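Passthrough (headset video)

Passthrough is the name for what a closed headset does when it shows you the room you're standing in. Cameras on the outside film whatever is in front of you, a chip inside tidies the footage up, and the little screens in front of your eyes play it back. I look after the hardware pages on this wiki, and this is the one I get the most mail about, so I've rewritten it from scratch and tried to keep the jargon down.

How it differs from see-through glasses

People mix these up constantly! See-through glasses let real light come through a lens and draw graphics on top of it. A passthrough headset blocks all the light and gives you a video of the world. That means it can paint a solid black cat on your couch, which see-through glasses really struggle with, because you can't add darkness to light that's already there. The price is that everything you see has been through a camera first, with a camera's grain and a camera's opinion about colour.

Early versions

The first one I ever wore was a Wullon, and its passthrough was black and white. It was only meant for finding your chair, or the dog, before you tripped over it. The picture came from the tracking cameras, which sat far apart at the corners and pointed every which way, so doorframes bent as you walked through them. I loved it anyway. My brother-in-law lasted a minute and had to go and sit on the back step.

Colour arrived for me with the Primen, which had a proper pair of colour cameras at the front (plus a depth sensor that sulked in dim rooms). Suddenly you could make a cup of tea with the thing on. You could nearly read your phone, too, if you turned the brightness right down.

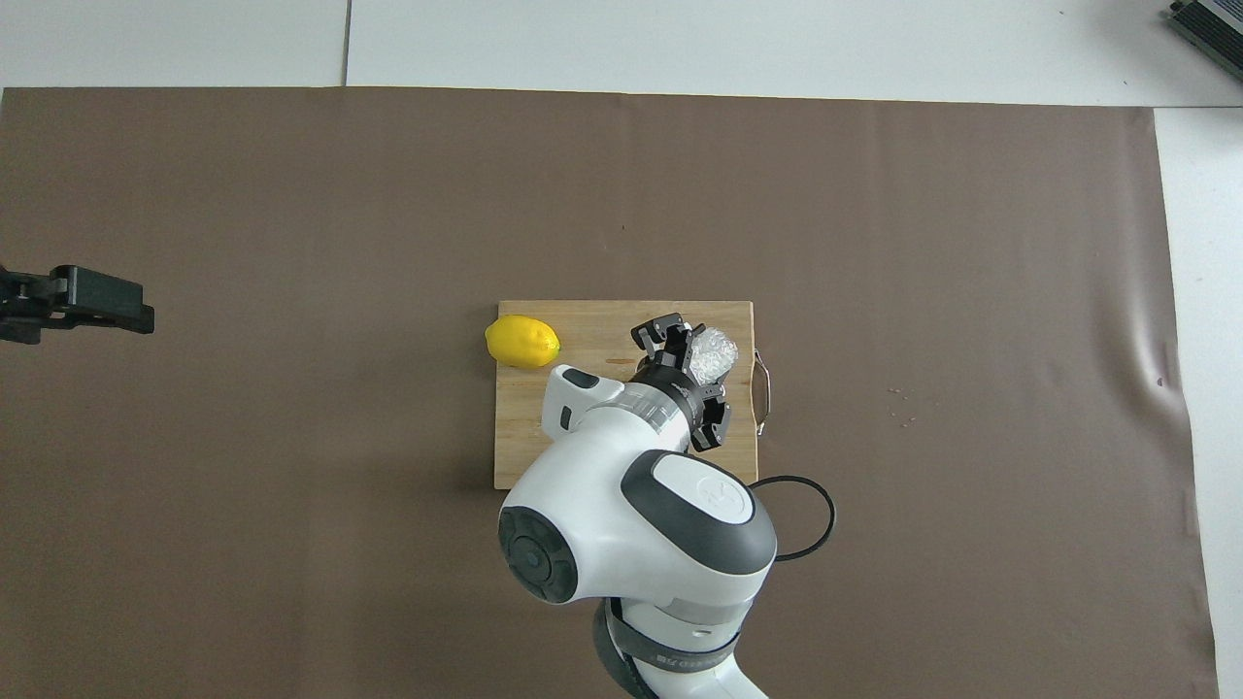
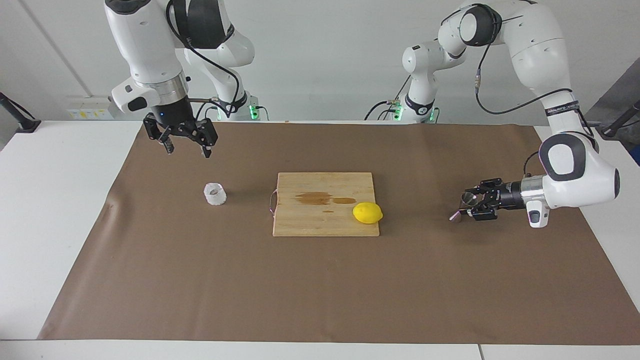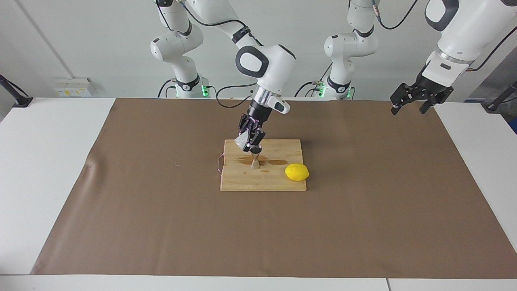 Delay and warping

Two things decide whether passthrough feels comfortable. One is delay, the gap between something moving and you seeing it move. The other is viewpoint. The cameras sit a few centimetres in front of your eyes, so the software has to guess what you'd see from further back, and when it guesses badly you get a wobbly halo along the edges of your hands. Demetrius Tillman, who wrote the old version of this page, called it "the jelly" and I've never found a better word. It's worst up close. Hold a mug at arm's length and it looks fine, then bring it to your chin and the rim starts to swim.

Chettiar's approach was to do less correcting and accept that near things look slightly too big. I got used to it in an afternoon, but I did put a glass down on thin air once.

Uses

Mostly ordinary ones, in my experience. Floating a recipe beside the stove, marking out a play area, watching a film while keeping half an eye on the kids. The Umville app pins sticky notes to real walls, and I've still got one over the washing machine from last December.

See also: Depth sensing; Field of view; Inside-out tracking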